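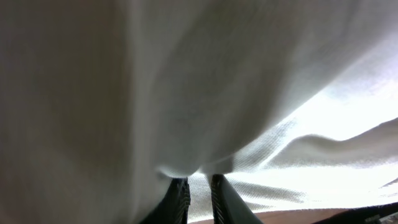

Sivasico support replied Saturday, asking whether the order export had been re-run since the patch, and whether the missing rows were all linen or mixed.

Re-ran it twice. Same result, mixed. Shop has 2,890 orders for March, the export to Gistuvia stops at 300. No error, log just says complete. Tried:

page size 100 — stops at 300
page size 200 — stops at 300 again, second page comes in half full
cleared cache, new API key, no change

So it's not the page size. Looks like the cursor dies after a certain row and the job thinks its finished.

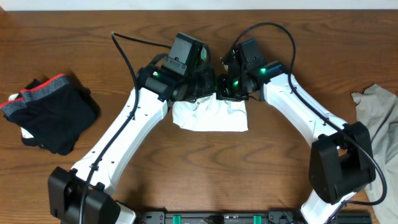 Checked row 301 next. Customer name is Pētersons, with the long e. Changed it to a plain e in a test copy and the export ran to the end, all 2,890. Put it back, stops at 300.

Encoding then. Connector settings were on Latin-1, no idea who set that. Switched to UTF-8, saved, it reverted after teh next sync. Support say the Skustitz plugin overwrites it on every sync. Plugin disabled for now, setting sticks.

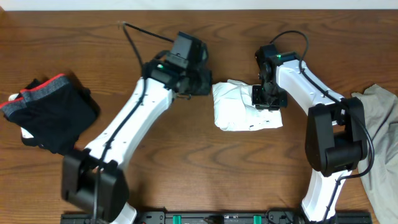 White cloth on the table, two arms over it.

Full export done 4:40 pm, row count matches. Leaving ticket open till the plugin is fixed — we need it back on for shipping labels.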